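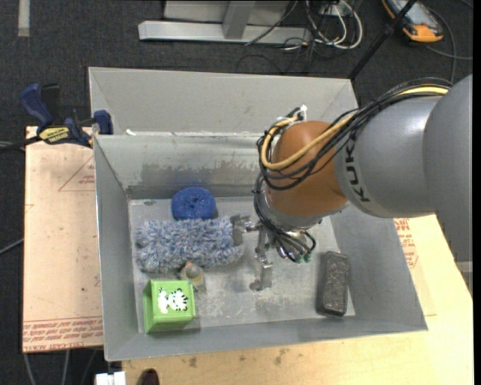
図1 白っぽい汚れと濃いしみが残る金属容器の底面。左奥に紺色の丸いスポンジ。

生活科学概論 第6回配布資料
「きれい」は何を測った言葉か 洗浄・除菌表示の読み方

前回の訂正
前回配った資料の4ページ、「界面活性剤の濃度を上げるほど洗浄力は上がる」と書いた箇所は言い過ぎでした。ある濃度(臨界ミセル濃度)を超えたあたりから伸びは鈍くなり、すすぎの手間だけが増えることもあります。書き直しておいてください。試験の範囲に入ります。

1. 汚れという語の雑さ
図1の底面を見て「汚い」と言う人は多いと思います。では何が付いているのか。写真からは分かりません。白いものは粉かもしれないし、こすれて光の反射が変わっただけの面かもしれない。濃いしみが油なのか、金属の変色なのかも、見た目では決められません。私たちはふだん、この程度の情報で「洗えば落ちる」「洗っても無駄だ」と判断しています。

教科書の分類を確認しておきます。

水溶性の汚れ:糖、塩類、汗の一部など。水で溶ける。
油性の汚れ:食用油、皮脂、機械油など。界面活性剤か溶剤が要る。
固体粒子の汚れ:泥、すす、金属粉、ほこり。溶けないので、引きはがして分散させる。
変質した汚れ:焦げ、酸化して固まった油、水あか。化学反応か研磨が要る。
面そのものの変化:傷、腐食、退色。洗浄の対象に入らない。

最後の項目を分類に含めない教科書もあります。この講義では含めます。家庭で「落ちない汚れ」と呼ばれるもののかなりの部分がここに入ると私は疑っているからです。ただし、割合を示した信頼できる調査を私は知りません。講義中に「半分くらい」と口を滑らせたことがありますが、根拠はありませんので書き写さないように。

現実の汚れは混ざっています。台所の換気扇に付くものは、油が空気中で酸化して粘りを増し、そこにほこりが埋まったものです。油用の洗剤で油をゆるめてもほこりは残りますし、こすれば塗装が傷む。「この汚れにはこの洗剤」という一対一の表は、入門としては便利ですが、表のとおりにならなかったときに洗剤のせいにするか、自分のせいにするか、という不毛な話になりがちです。

2. 洗浄力の試験は何をしているか
市販品の「洗浄力」は、多くの場合、人工的に作った汚れを布や板に付け、決められた条件で洗い、前後の反射率を比べて求めます。洗浄率の式は次のとおりです。

洗浄率(%)=(洗浄後の反射率-洗浄前の反射率)÷(汚す前の反射率-洗浄前の反射率)×100

反射率をそのまま使わず、クベルカ・ムンク式で変換した値を使う流儀もあります。どちらを使うかで数字は変わります。広告に式まで書いてあることはまずありません。

式を見れば分かるように、測っているのは光の戻り方です。透明な油が全面に残っていても、反射率がほとんど変わらなければ「よく落ちた」ことになります。蛍光増白剤を含む洗剤では、測定の波長や光源によって、汚れが残っていても白く見える。逆に、汚れがすべて取れても面が荒れていれば数字は悪く出ます。

演習に使う材料として、台所用洗剤バコリッツ(Bakolitz)の売り場用チラシの文言を引きます。

「当社従来品と比べ、洗浄力が大幅アップ」
「頑固な油もするん」
「プロの現場が認めた実力」

一つ目から順に疑っていきます。「当社従来品」はいつの製品か。今も売られているのか。比較した濃度は同じか。同じ量を使ったのか、それぞれの標準使用量なのか。水温は。汚れは牛脂か、植物油か。「大幅」はどの指標の差か。チラシの裏には小さな字で「当社試験条件による」とあります。条件があることは分かりますが、条件は分かりません。

二つ目は感覚の表現なので、真偽を問う対象になりにくい。売る側もそれを承知で使っているのでしょう。滑らかな手触りは油が取れたときにも、界面活性剤が残っているときにも生じます。すすぎ不足の皿がぬるつくのは後者です。

三つ目の「プロの現場」は何の職業か書いてありません。「認めた」が購入を意味するのか、無償で配られた試供品への感想なのかも不明です。

なお、私はこの製品が悪いと言っているのではありません。私の家でも使ったことがあり、普通に泡が立ち、普通に落ちました。値段は900円でした。安い洗剤との違いは、私には分かりませんでした。ただ、私の感想も条件のない試験の一種なので、チラシと同じ程度に疑ってください。

3. スポンジをめぐる話
洗剤の比較で忘れられやすいのが、こする道具の寄与です。洗浄は大きく見て、化学的な作用、機械的な力、温度、時間の四つの組み合わせとして説明されます(ジンナーの円と呼ばれる図)。どれかを減らせば、ほかで補うことになる。この図は考え方の整理には使えますが、四つの面積を定量的に足し引きできるかのように描いた資料は眉に唾をつけて読んでください。温度を上げればタンパク質は固まり、かえって落ちにくくなることもあります。

スポンジの素材は大まかに次のようなものです。

ポリウレタンフォーム:一般的。泡立ちがよい。油や熱で劣化する。
セルロース:水をよく吸う。乾くと硬く縮む。
メラミンフォーム:細かい骨格で削り取る。光沢面やコーティング面には向かない。
不織布(研磨粒子付き):固着物向け。当然、傷が付く。

色は素材の判別に使えません。青い面が硬い面だと思い込んでいる受講生が毎年いますが、そういう共通の決まりはありません。図1のスポンジについても、素材は外見から決めないこと。

衛生面の話もしておきます。「台所のスポンジは便座より汚い」という言い方をどこかで見たことがあるはずです。比較に使われるのは多くが単位面積あたり、または重量あたりの生菌数です。スポンジは多孔質なので内部の表面積が大きく、湿っていて栄養もある。菌が多いのは当たり前で、驚くような話ではありません。便座のほうは硬く、乾いていて、つるつるしている。条件がまるで違うものを一つの数字で並べています。

さらに、菌の数と病気の危険は同じものではありません。環境中の菌の大半は健康な人に害を及ぼさない。問題になるのはどの種類がどの量で食べ物に移るかで、「便座の何倍」という見出しはそこに答えていません。かといって、生の鶏肉を扱ったあとのスポンジでまな板と生野菜のボウルを続けて洗ってよいことにはなりません。見出しを疑うことと、手順を省くことは別の話です。ここを混同した答案には点を付けません。

電子レンジでスポンジを加熱する方法についても質問がよく来ます。十分に湿った状態で加熱すれば菌数が減ったという報告はあります。ただ、乾いたまま加熱して発火する危険があること、金属を含む製品があること、減った菌が使っているうちに戻ることまで書いてある記事は少ない。講義としては勧めません。

4. 演習用資料:オクデール地区の調査
以下は毎年この演習に使っている調査票と集計です。オクデール(Okdale)地区の325世帯に調査票を配り、111世帯から返送がありました。設問は「スポンジをどのくらいの頻度で取り替えますか」「ここ半年に家族がおなかをこわしたことがありますか」の2問です。集計をまとめた冊子には「こまめに取り替える家庭ほど、おなかをこわさない」とあります。

返送率を計算すると34%ほどです。返さなかった世帯は、どんな世帯でしょうか。忙しい世帯、関心のない世帯、替えていないことを知られたくない世帯。いずれもありえますし、どれも結果をゆがめます。

次に設問そのものです。「どのくらいの頻度で」と聞かれて正確に答えられる人がどれだけいるか。私は自分の台所のスポンジをいつ替えたか言えません。半年前の腹痛も同じです。人は原因だと思っているものとセットで記憶します。スポンジの話を先に聞かれれば、なおさらそうなる。設問の順番を入れ替えた版で結果がどうなるかは試されていません。

かりに関連が本物だとしても、因果の向きと第三の要因が残ります。小さな子どもがいる家庭は腹をこわしやすく、台所仕事に追われて取り替えを忘れやすいかもしれない。その場合、スポンジは何もしていません。逆に、一度食中毒を経験してから替えるようになった家庭があれば、関連は反対方向に引っ張られます。

冊子の発行元はポムネス(Pomness)で、家庭用品を扱う会社です。スポンジも売っています。利害があるから嘘だ、という推論は誤りです。利害があるなら、公開されなかった集計がないか、設問の案がほかになかったかを確かめたくなる、という程度にとどめてください。学生の答案には毎年「企業の調査だから信用できない」の一行で終わるものがあり、これはチラシを丸ごと信じるのと同じくらい手抜きです。

5. 「除菌」「抗菌」「殺菌」
用語の整理です。細かい定義は法令や業界基準の改定で変わるので、レポートに書くときは必ず最新のものを自分で確認すること。

殺菌:菌を殺すこと。どの菌をどれだけかは語の中に含まれない。医薬品・医薬部外品以外では表示に制限がある。
滅菌:すべての微生物を殺すか除くこと。実務では確率で定義される。
消毒:害のない程度まで減らすこと。
除菌:対象物から菌を減らすこと。水で流しても菌は減る。
抗菌:表面での菌の増殖を抑えること。すでにいる菌を消す意味ではない。

抗菌加工の試験は、加工した面と未加工の面に菌液をのせ、フィルムをかぶせ、決まった温度と湿度で置いて生菌数を比べる形が一般的です。薄く広げた菌液が面に密着しているので、加工の効果が出やすい条件です。実際の台所では面の上に油膜やでんぷんがのり、菌は加工された層に触れていません。試験に合格した製品が、汚れたまま使っても働くかどうかは、その試験からは読み取れません。

タカーチ(Takács)社の抗菌まな板の説明書には「効果は表面を清潔に保った場合に限ります」とあります。正直な但し書きだと思います。同時に、清潔に保っているなら抗菌の出番はどこにあるのか、という疑問も湧きます。洗い残しや、洗ってから乾くまでの時間に意味があるという反論は可能です。可能ですが、その場面を測ったデータは説明書に載っていませんでした。

6. では何を信じればよいのか
毎年聞かれるので書いておきます。比較的根拠が固いと私が考えるのは次のあたりです。

・手洗いは流水と石けんで行う。抗菌成分入りの石けんに、家庭での上乗せ効果があるという証拠は弱い。
・肉や魚を扱った器具は、ほかのものより後に洗うか、道具を分ける。
・乾燥は効く。ただし菌の種類によって耐え方は大きく違う。
・塩素系の漂白剤は、濃度と時間を守れば効く。有機物が残っていると消費されて弱まるので、先に汚れを落とす。酸性の製品と混ぜない。

これらも条件付きです。「乾燥は効く」とだけノートに書いて帰らないこと。

7. 次回までの課題
家にある洗剤、スポンジ、または除菌をうたう製品を一つ選び、容器か包装の文言をそのまま書き写してください。そのうえで、

(1) 測定できる主張と、できない主張に分ける。
(2) 測定できる主張について、足りない条件を挙げる。
(3) 足りない条件のうち、結論をひっくり返しうるものを一つ選び、理由を書く。
(4) 自分ならどう測るか。器具は台所にある範囲で考える。

A4で1枚。製品の写真は不要です。(4)で「専門機関に依頼する」と書いた人は書き直しになります。昨年は「目で見て比べる」という案が多かったのですが、誰が見るのか、どちらの製品を使ったか知らない状態で見るのか、照明はどうするのかまで書いてあれば、それで構いません。

提出は講義開始まで。2月の補講は第3章の計算問題のみ扱い、この課題の返却は行いません。

参考:反射率の計算練習
汚す前80、汚した後30、洗浄後60のとき、洗浄率は60%。同じ布で洗浄後の値が測る場所によって55から65までばらついた場合、洗浄率は50%から70%の幅になります。二つの洗剤の差がこの幅より小さいとき、「A剤が優れる」と書けるかどうか、各自考えておいてください。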